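Stotonby Dry Bag Duffel, 3 months on

I bought the larger of the two Stotonby duffels in September, before a week of boat trips and shore dives with Leemans, the small dive shop in Jukia. It has since been to the pool most weeks and on one more trip abroad, so I have a fair idea of how it holds up.

The bag is a simple roll-top tube with a shoulder strap, two grab handles and a flat outside pocket. There are no wheels and no internal dividers. Empty, it folds down small enough to go in the bottom of a suitcase, which was the main reason I chose it over the Wurnimine, a stiffer bag that takes up half a car boot whether it is full or not.

It takes a full wetsuit, boots, hood, mask and fins up to a medium. My own fins are long and have to go in diagonally, and then the top only rolls over twice. The maker asks for three turns. With two I had damp clothes after a rough crossing, so I now carry the fins separately.

The seams are welded and none has lifted. The strap is less good. The plastic buckle on one side slips when the bag is heavy, and by the time I had walked from the harbour to the guest house the bag was knocking against my knees. Karine Lapointe, who was on the same trip, tied a knot in hers behind the buckle. I have done the same and it holds.

The outside pocket isn't waterproof, and the label says so. I use it for a log book in a sandwich bag and nothing else.

Cleaning is easy enough. Turn it inside out, rinse it with fresh water and hang it by the base loop. It does hold a smell if left rolled up overnight with boots inside. Everything else from the trip goes through the normal wash.
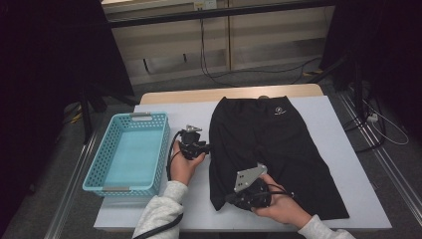
Black shorts or pants laid out flat, with the blue basket alongside.

Stotonby sell a repair kit separately, with patches and a tube of glue. I haven't needed it. Spare buckles are not listed, and my email asking for one got a reply after 11 days telling me to try the shop.

Good: seams, packed size, easy to rinse.
Bad: strap buckle, length for long fins, spares.

I would buy it again for boat days. For flying with a full set of kit I would look for something with wheels.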